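Category: Laundry equipment | Shared facilities

Stacked dryer

A stacked dryer is a front-loading tumble dryer installed as one of a pair, with a second machine placed directly on top of it. The arrangement is common in laundrettes, hostels and student residences, where floor space is limited. Machines are usually numbered so that users can pay for the correct one and report faults.

Wet clothing is loaded through a round door into a metal drum, which turns while heated air passes through it. Fluff is caught by a perforated filter, placed in many models at the lower lip of the drum opening.

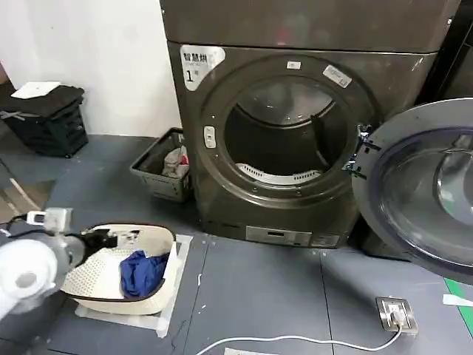 The filter should be cleared after every load. A blocked filter lengthens drying times and is a recognised fire risk. Doors are generally left open between uses to air the drum, and laundry baskets are kept beside the machines.

The Brongate halls of residence adopted the stacked layout in June, replacing single dryers in 6 laundry rooms serving 547 residents. Its house rules limit each user to 2 loads in succession.

See also: Clothes horse; Lint; Spin dryer

Last updated: April 2020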